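Le pliage et le rangement du linge de table : note de méthode

Publié le 4/4/18 dans Carnet domestique

Le présent billet fait suite à celui qui était consacré au lavage des textiles de couleur. Plusieurs lecteurs ont souhaité que la question du pliage soit traitée séparément, avec le même degré de précision. Il a paru utile d'y répondre dans un texte distinct, les règles applicables aux serviettes, aux torchons et aux petites nappes étant trop différentes pour être réunies en quelques lignes à la fin d'un autre article.

L'inventaire dressé au mois de juin dernier faisait état de 187 pièces, toutes catégories confondues. Ce nombre comprend les torchons de service, les serviettes de la série Wasesholm, acquises en deux fois, ainsi que les chiffons déclassés qui ne paraissent plus à table mais qui demeurent d'usage courant. Les nappes de grande dimension n'y figurent pas ; elles sont conservées à plat et relèvent d'un autre régime.

Le classement retenu est un classement par teinte. Il a été préféré au classement par usage, adopté dans un premier temps et abandonné au bout d'une saison : les pièces changeaient trop souvent d'affectation pour que les étiquettes restent exactes.
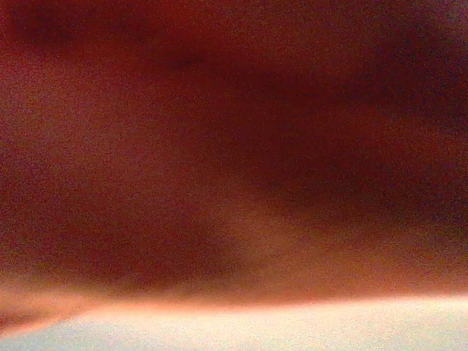
Les teintes chaudes constituent la première section de l'armoire et demandent une attention particulière lors du tri. Sous la dénomination de rouge se trouvent en effet réunies des nuances que l'œil sépare mal lorsque l'éclairage est faible ou que la pièce est tenue trop près du visage. Une même étendue de brun rouge peut tirer vers l'orangé d'un côté et vers le prune de l'autre, sans limite nette entre les deux, comme on l'observe sur la vue placée en tête de cette section. Il convient donc de procéder au tri à la lumière du jour, à distance de bras, et de ne pas se prononcer sur un pli ou sur une ombre. En cas de doute, la pièce est rangée avec les plus foncées. Cette disposition vaut également pour le lavage.

Le pliage proprement dit s'effectue sur une table dégagée en son centre, d'une hauteur permettant de travailler debout sans se pencher. Les objets qui doivent y demeurer sont repoussés vers le fond ou sur les côtés. La pièce est posée dans le sens de la largeur, puis saisie par ses deux extrémités. On exerce une traction modérée et égale de part et d'autre, de manière à effacer les faux plis avant de former les vrais. Une traction inégale déplace le droit-fil, et l'erreur se retrouve ensuite à chaque pliage. 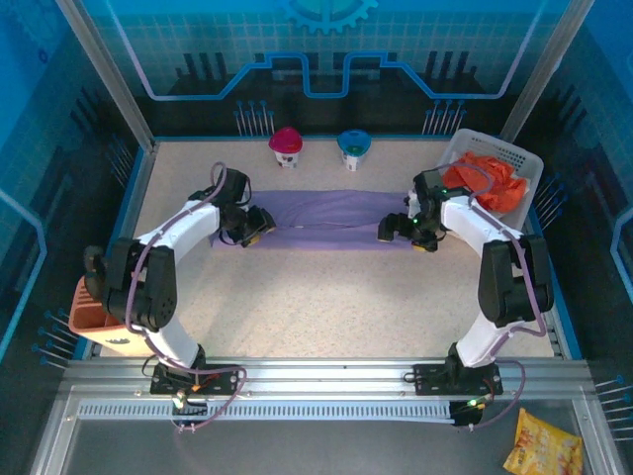
Une fois la pièce tendue, elle est rabattue en 3 dans le sens de la longueur, le bord extérieur venant se placer sous la main. Le second rabat recouvre le premier sans le dépasser. On lisse du centre vers les extrémités, avec le plat de la main et jamais avec les ongles, qui lustrent les cotons fins. Les teintes pâles, lavande et gris perle notamment, révèlent le moindre pli secondaire ; il est recommandé de les traiter en premier, lorsque la table vient d'être essuyée.

Les pièces en attente sont déposées dans un panier ajouré. Le modèle à parois pleines, employé auparavant, retenait l'humidité et a été réaffecté au transport des pinces. Il n'est pas nécessaire que les pièces en attente soient pliées, mais il est souhaitable que le panier ne soit pas rempli au-delà du bord, faute de quoi les pièces du dessous se trouvent marquées pour plusieurs jours.

S'agissant des fournitures, les intercalaires de papier proviennent de la maison Pornelen, qui les livre par lots de 1 000. Cette quantité peut sembler excessive pour un foyer ordinaire. Elle s'explique par le fait que chaque intercalaire n'est employé qu'une fois entre deux teintes susceptibles de dégorger. Les séparateurs de tiroir, de marque Baldursdóttir, ont été conservés malgré leur rigidité.

Il reste à examiner le cas des serviettes dont l'ourlet a été repris, lesquelles ne se plient plus exactement sur les anciennes marques. Leur traitement fera l'objet d'un prochain billet, de même que la question des sachets parfumés, à propos de laquelle les avis reçus demeurent partagés.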